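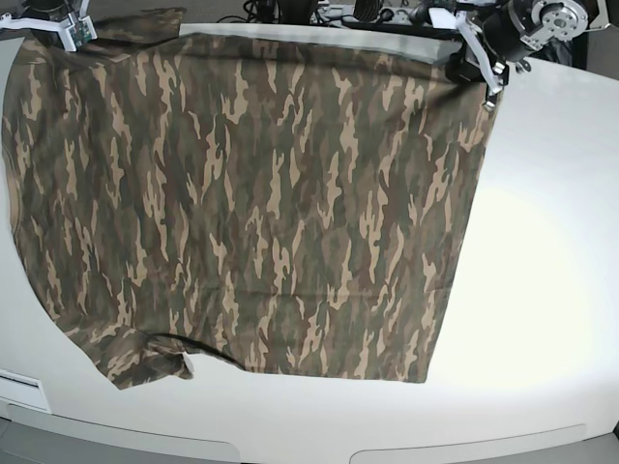 The woodland camo tee, laid out flat

Re: [prarkik-swap] Folding tees for the swap table

On 12 Jan 2019 a list member wrote:
> I have 95 shirts for the next swap and my folded stacks
> slide all over the place. Does anyone have a method that
> works for the really big ones? Mine end up as lumps.
> Also, is Jemal Hall giving us the long tables again?

Oh, I love this question! I folded 109 tees for the May swap and got completely hooked, so here goes.

Lay the shirt out on a table, as flat as you can get it, and pull it straight from the shoulders. Big shirts always want to sit a little crooked. Run your palms down toward the hem and check the sleeves (they love to double under and leave a ridge right where you want it smooth). Small creases don't matter, so don't get the iron out.

Then fold one side in to the middle, sleeve back on itself, and the same on the other side. Bring the hem up in 3 folds for a regular tee or 4 for the giants. You get a neat little brick that stands on its edge!

A white table is wonderful for dark prints, by the way. On my brown bedspread I kept losing the hem of anything camo. This one is greens and browns with tan streaks and I could happily look at it all day.

No news on the Jemal tables, sorry. I do have two Hiso crates you can borrow, and bricks stand up in those beautifully.

> Should I sort by size or color?

Size! Color looks gorgeous for ten minutes and then people start digging.

Relia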